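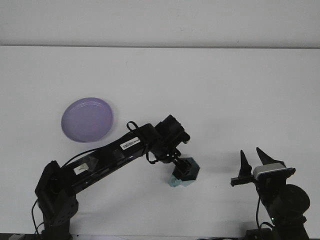 Final Report: Planning and Budget for Our Two-Arm Workcell
Project Trundomeck, 2022-05-23

We started in January with 900 dollars for everything besides the arms, and we had so much fun spending it on paper first! Our wish list came to 23 items. The table went in early (white, plain, easy to wipe), then cables, spare gripper fingers and a set of cheap tableware for pick-and-place trials.

The big surprise was cabling. We had set aside 90 dollars and the first quote from Clutgate was over 2 times that. Dindesar sold shorter lengths, so we measured every run again and ordered those.

Next group: please price spare motors before you pick anything else. Shipping took a bigger bite than we planned, and we would love to see a second set of fingers for each arm (maybe softer ones, for cups). Our full parts list is in Appendix B.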